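A Day at Stisodex: Trying Out the Pirno Hand-Held Gripper Kit

I had been meaning to write up my visit to Stisodex for a while, and I kept putting it off because I took so many notes that I didn't know where to begin. So I'll begin with the bus, because I got on the wrong one and arrived late and a little out of breath, and the people at the front desk were so nice about it that I forgave the whole town on the spot. They gave me a visitor sticker and a cup of very strong tea and walked me up to the others, who were still on introductions.

For those of you who don't follow this corner of things, Stisodex sells tools for teaching robot arms how to pick things up. They don't make the arms. What they make, and what I'd come to see, is a kit called Pirno, a gripper with a camera on it that a person holds and uses by hand. You go around picking up ordinary things with it, the camera records what the fingers are doing, and later on a robot with the same sort of fingers can be trained from those recordings. Our little shop in Quiroga packs and ships returned office goods for other companies, and we've been talking for two years about getting an arm to do the dull part of the sorting. The trouble has always been that nobody on our staff can program one, me least of all. A kit that lets the packers show the machine what they do, with their own hands, sounded almost too good, and I wanted to hold it before we spent any money.

The open day was held on February 7, 2019, and there were 39 of us signed up, which is more than they had planned on, so we were split into groups and sent off in different directions. My group got the talk first and the hands-on part second. I would have liked it the other way around, but the talk was better than I feared. Wenceslao Ibarra gave it, and he has the gift of explaining a thing while fiddling with it, so that you watch his hands and take in the words without noticing.

He spent a good long time on the fingers. They are a loud magenta, and they're ribbed, with slats that fan out and gaps in between, so that when you press one against something it gives way and wraps itself a bit around the shape. I squeezed one between my thumb and finger and it was a strangely pleasant thing to do. I could have stood there squeezing it all morning! He said the bright color was chosen by the first customers, who wanted to find the fingers easily in their recordings, and that after that nobody at the company had the heart to change it. They do sell a gray set. Hardly anyone orders it.

Each finger is mounted to a white plate with screws, and the plates come off for cleaning or when a finger wears out. I asked how often that happens, because we are hard on our tools. Wenceslao told me they suggest looking the fingers over every 300 pickups or so when people are new to it, and less often once everybody has a feel for how hard to squeeze. New people squeeze too hard, apparently. I certainly did.

There was a short break then, with a seed cake that I asked the recipe for and didn't get, and after that we were let loose with the kits. I want to describe this part properly because it's what I'd have wanted to read before going.

The weight surprised me. I expected something like a cordless drill, and it was closer to a big pair of kitchen tongs. You hold it in one hand and work the fingers with a trigger, and a light comes on when it's recording. You start with your hand well back from the object, come in slowly, close, lift, hold still for a moment, put the thing down again and open. Then you do it over, coming from a slightly different side. Delia Painemal was looking after our group, and she had us do the first several without recording anything, only to get our wrists used to it, and I'm glad she did, because my wrist had a lot of opinions about being turned that way.

They make a point of practicing on tables with ordinary clutter on them, and I liked that very much. Our sorting bench has never once been tidy. Delia explained that if you only ever record on a bare surface, the robot gets very good at bare surfaces, and then somebody leaves a booklet or a can nearby and it doesn't know what to make of it. So the tables have things lying around, and you work with one object and leave the rest be, and every so often you shuffle them.

The computer mouse was my favorite of the lot, partly because we get so many of them back at the shop. It's an awkward shape when you think about it, all curves and no corners, and smooth enough to slide away from you. The way to take it, I was shown, is upright, with a finger on each side, so the slats press against it from both directions and the scroll wheel stays clear of them.
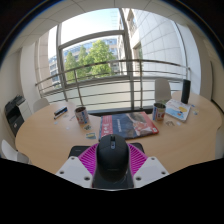
Flellen said the mouse was exactly where their own trial had gone wrong at first, that their people kept grabbing it flat from above, and that half the recordings had to be thrown out before someone thought to read the guide. "We lost a week to it," was how it was put to me. "Start with the shapes that slide. The boxes you'll get for free, and the boxes are what everybody practices on."

I wrote that down word for word and underlined it, and it has changed how I'd plan our own trial. I had been thinking we would begin with the easy things, to keep everybody's spirits up. Now I think I'd put mice and those slippery little desk speakers into the first afternoon, with plenty of cake on hand.

My own tries went all right in the end. I had a way of turning my hand just as I closed the fingers, and Delia spotted it straight off and had me count under my breath between stopping and squeezing. It helped. We looked at my recordings afterward on a laptop, and the view takes some getting used to, very round and wide, so that a whole room bends around the fingers. It made me slightly seasick for the first minute. But I could see my own bad habit clear as day, and for training packers I think that's worth a good deal by itself. You can tell somebody they're twisting their wrist until you're blue in the face, and then you show them once.

Now for the kit as a product, since some of you will be skimming for this. The basic Pirno box has one gripper, one pair of magenta fingers, the charger, a hard case with foam inside, and the software to look through your recordings and mark which ones to keep. A spare pair of fingers costs extra, and I think that's a little stingy, and I said so. The charge lasts around 25 minutes of steady recording, which sounds short. In practice I was ready for a rest well before that, and the second battery was always waiting, but you do have to buy the second battery.

The training itself, meaning the part where the recordings get turned into something a robot can use, is a service you pay for by the month. You send them what you've recorded, and they send back a file for the arm. I asked what happens to our recordings if we stop paying, and I got a clear answer, that they stay ours and can be downloaded at any time. I asked to have that in writing and they didn't blink. I also asked which arms it works with, and there the answer was less comfortable. They support 9 models at present, and the secondhand one my brother-in-law has been trying to sell us is not on the list. They told me kindly that it probably won't be. I haven't broken this to him yet.

The guide that comes with the kit deserves a word. The pictures are good and the steps are short, but it has been written by people who already know what they're doing, and there are places where a beginner would be lost. The section on marking your recordings took me three readings. I mentioned it to Delia and she fetched a pencil and asked me to show her exactly where, and we went through the whole page together while my tea got cold. I don't know whether anything will come of it, but it was a nice quarter of an hour.

A few smaller things I noticed, in no particular order. The trigger is set up for right-handed people, and you have to ask for the other one when you order. The case is sturdy but the latch is stiff, and I broke a nail on it. The recording light is hard to see near a bright window, so check that it's on before you do a long run, or you'll find yourself doing it all twice, as one poor man in our group did. The software has a setting that plays a small chime when a recording is saved. Turn it off if more than one of you is working in the same room.

Would I buy it? I'd take it on trial first, and that's what I've asked for. They do a trial through to August that includes the monthly service, and you can send the kit back at the end if it doesn't suit. I think two of our packers would take to it right away, and one will complain about it for a week and then be better than all of us. What I can't judge from one visit is how well the robot does afterward, back in a real sorting room with our own muddle of returns coming in. They showed us an arm working from other people's recordings, and it was careful and slow, slower than I'd like, but I only watched it for a few minutes and I'd want a lot longer than that before I told anybody it could earn its keep.

If you're thinking of going to the next open day, wear comfortable shoes, bring a list of the objects you handle most, and if you can, bring a couple of the objects too. They were happy to let people try their own. I had nothing in my bag but an umbrella and a banana, and I did pick up the banana, and it was fine. The bus back leaves from the other side of the road.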